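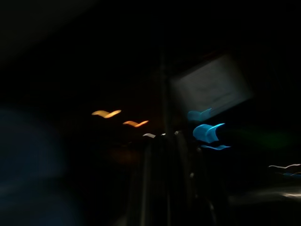
Why does the old Brullent balance weigh light at the top of its range?
Mostly dirt on the knife edges, plus one poise weight that has lost a little of itself over the years.

Jeltside workshop notebook
Saturday, November 8, 2025

Started the day with the 900 g brass check weight on the pan and got 898. Took it off, put it back, got 898 again. At least it is wrong in a consistent way, and that's more than can be said for the spring scale it replaced. The beam swings freely to look at, but it stops a shade too early, like someone leaving a party before the washing up.

Lifted the beam out and laid it on felt. Both outer knife edges had a brown line of old oil along them. Whoever oiled them meant well. Knife edges want no oil at all, so I wiped them with white spirit and a cotton rag, then went over the bearings with a cocktail stick until it stopped coming away brown. Four cocktail sticks. The middle bearing was the worst.
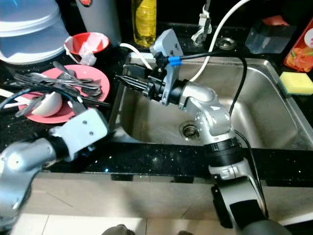
Sink and black speckled worktop.

Back together by eleven. Zero had moved, of course. Brought it back with the little screw on the left end of the beam, a quarter turn at a time, and overshot twice through impatience. Now 900 reads as nearly 900, a hair under, and the error at the low end has gone.

Checked the sliding poise against the letter from Goossens that came in August. They give 557 g as the proper weight for this pattern. Ours is less. There is a bright patch on the underside where it has been dragged along the beam instead of lifted, and the lead plug looks loose to me. I'm not going to drill it out on a weekend with the good vice away.
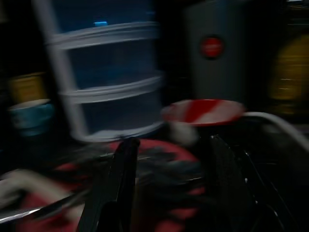 Drawers, with the tall grey container alongside.

Tried a scrap of solder wire taped under the poise as a stopgap. Works well, looks dreadful. Trimmed it until the check weight came up true three times running, then knocked the bench with my hip and had to do it again. Have written TEMPORARY on the tape in capitals, which by the custom of this workshop means it will be there for ten years.

The Sekthorpe lot want the balance back for their seed swap and have asked if it can be polished. It can. I would prefer that it wasn't, as the polish gets into the bearings and we are back to cocktail sticks.
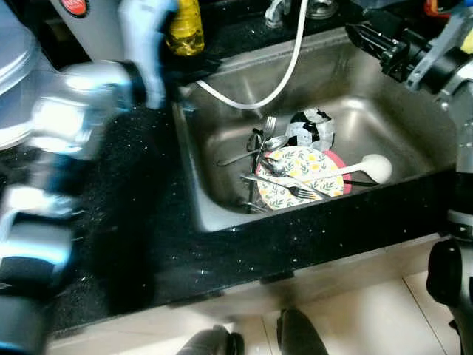
Still to do
Lead plug: take out, clean, refill, weigh against 557.
New felt under the feet, 2 mm if we have any.
Ask Goossens for the price of a replacement poise and sit down before opening the reply.
Find the lid of the check weight box.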